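4.3 Finger check and grip set-up (Kato arm, counter cell)

Do this after any finger swap, after a wrist knock, or every 300 cycles. Takes almost 6 minutes once you've done it a few times. Old Moltetti fingers - see 4.5 instead, the offsets are different.

Before you start

Tools: 2 mm hex key, lint-free cloth, the Waline pendant. E-stop within reach. Counter wiped and dry, any grit on it throws off the height reading.

CAUTION: Keep hands out from under the elbow whenever the arm is powered. It can sag a little when the brakes let go.

Steps

1. Home the arm. Wait for the steady tone.
2. Power down at the pendant, not at the wall.
3. Check both finger screws. Snug, no more. Overtightening cracks the mount.
4. Wipe the inner face of each finger. No solvent, water only.
5. Check the wrist grille for crumbs or lint. Brush it out, don't blow air in.
6. Power up. Load profile 169 (soft round).
7. Line a shallow bowl with a plastic bag or sheet, put one orange in it. Set it toward the back of the counter.
8. Jog down slow until a finger touches the side of the fruit. Stop there. Do not close yet.
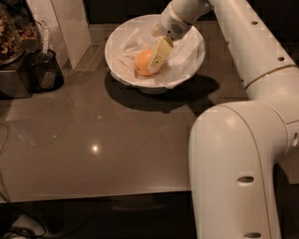
Fig. 4-3. Finger against the side of the orange, bowl lined.

9. Read the side load on the pendant. Write it down.
10. Close at lowest force. Lift a hand's width, hold, lower.
11. If it slips, go up one force step and repeat from 8. If the skin dents, go down one.
12. Save to the profile. Pendant beeps twice when its saved.

NOTE: Liner bunched up under the fingertip gives a false load. Flatten it and redo step 8. This is the most common call Cayetano Gallardo gets.

NOTE: Raw encoder value in step 9 should be under 2,599 at first touch. Higher than that with the fruit barely touched - finger is on crooked, back to step 3.

Cables

Loose loops below the counter edge are fine, leave some slack for the full swing. Nothing pulled tight, nothing hooked on a drawer handle. Check again after you move the cart.

If it still won't hold

Try a second orange before changing anyting else. Then swap the finger pair (Tesfamariam spares kit, top tray). Still bad, log it with the profile number and the step 9 reading and send it to Bjartur Hedegaard. Don't adjust the wrist zero yourself, that gets done on the bench.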